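Bimwood Allotment Association
Minutes of the meeting held Feb 5, 2020, in the back room at Purley Hall

Present: Hanna Baran (chair), Lech Czerwiński, Josefien Kramer (minutes), Teodor Żak
Apologies: Ryszard Bielecka

1. Minutes of the last meeting
Approved with one correction. The hose in item 5 belongs to the association and not to Teodor.

2. Water
The standpipe by the lower gate is still leaking at the joint. Lech has a quote of $90 from Mota to replace the tap and the first length of pipe. Agreed to go ahead. Water stays off until the work is done and the frosts are over. Plot holders on the lower row should use the rain barrels by the shed.

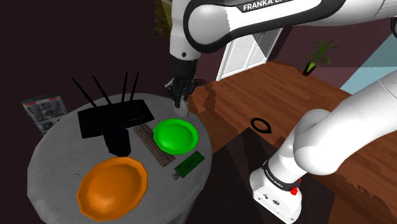 Teodor asked if a second standpipe could go in near the hedge while the ground is open. Lech will ask Mota for a price, but the trench would have to cross two paths – the chair wants to see a sketch first.

3. Plots and waiting list
All 42 plots are let except plot 17, which was given up in October and is badly overgrown with brambles. Hanna proposed splitting it into halves and offering both to people on the list. Josefien was against, as the half plots by the road have changed hands every year. Voted: three for, one against. Lech will mark the line with stakes.

4. Rent
Stays at $40 for a full plot. Reminders go out with the spring letter.

5. Seed potatoes
Order goes to Dellau as before. Names and amounts to Josefien on the sheet in the shed. Anyone who wants onion sets should write them on the same sheet, underneath, and put the variety. Last year's order had "red ones" on it three times.

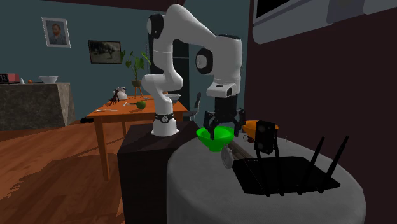

Last updated: 2/11, J. Kramer

6. Compost and manure
The left bay is full and should be left alone until spring. Use the right bay only. No cooked food, no bread. The farm can deliver manure again, but the truck will not come down the track while it is soft. Teodor will ring them when it firms up.

7. Any other business
The combination on the main gate has been changed. Ask Hanna for the new one – please do not write it on the gatepost.
Ryszard sent a note asking for his wheelbarrow back.

Next meeting: same room, date to be set by Hanna once the water is on.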